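Speaker notes – Gathering examples without losing your mind (or your afternoon)

Last updated: 2020-07-29

Start slowly, thank the hosts, wait for the people at the back to find chairs. Say that I'm going to talk about the part of robot learning that gets the fewest slides at most meetings, and that I happen to love it, so please forgive me if I go on a bit.

Open with the Tuslow project. We set ourselves 2,000 demonstrations, all of them steered by a person, two arms working together on everyday table jobs. Folding, passing, opening, closing, putting one thing inside another. When I first wrote that number on the whiteboard it looked perfectly friendly. Then we sat down to do them, and by the end of the first stretch we had 361 recordings and I had kept 219. Pause here and let people do the subtraction. Somebody usually laughs, and it's a kind laugh, mostly from folks who have been through the same thing.

Talk about what went in the discard pile. A few were plain mistakes, a dropped item or a recording stopped too early. The larger share were fine to look at and no use for training, for instance the ones where the operator waited a good long while before moving, thinking. A person watching forgives that. A learning system copies it, and you end up with an arm that sits there thinking too – and it has nothing to think about!

Move on to the bag slide. Give them a moment to look before talking. 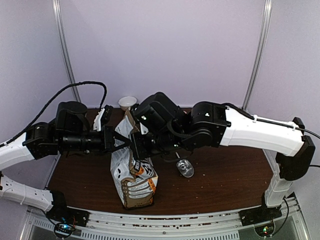 The question I get most often is how tidy a collection table should be, and my answer has changed over the years. At Kovton I used to wipe down between every single recording, and the policy we trained there was lovely until we took it to a lunch counter. Now I let a table live a little. Point out the crumbs all over the wood, and the clear cup lying on its side by the bag, and say that I want the model to meet these things early, while the stakes are low. Then bring them back to the top of the bag, where both grippers have hold of the paper, and mention that soft paper gives you a different shape each time you crumple it, so one bag can stand in for a whole family of bags if you let it get worn.

Credit Bohdana Stasiv properly at this point, don't rush it. The labeling sheet was her idea. Every recording gets one plain sentence, written by the operator right after letting go of the controls, saying what they were trying to do. We had been using codes before that, and I'm embarrassed to say how long I spent defending the codes.

Next, operators. We had 5, and they all drive differently. One comes in high and straight down, another likes to slide in from the side. My first instinct was to train everyone to the same style, and I'd like to spend a minute on why I backed off. (If time is short, skip to the Pugh comparison and come back to this in questions.) Some variety is healthy. What hurts is when one person does all the bags and another does all the cups, so mix up the schedule.

Pugh comparison: same task, same number of recordings, one set from a single operator and one set shared out. Don't read the table aloud. Say that the shared set held up better when we moved things around, and that I'd love for somebody else to repeat it before anyone leans on it too hard.

Close with the October plan, which is to bring the second table into use and finish the remaining recordings there. Invite people to come and drive for an hour. Leave the contact slide up during questions, and drink some water.

Related items
Labeling in plain sentences: the Tuslow sheet
Lunch counter notes from Kovton
Enton workshop: teaching new operators
Slides and handout, Pugh comparison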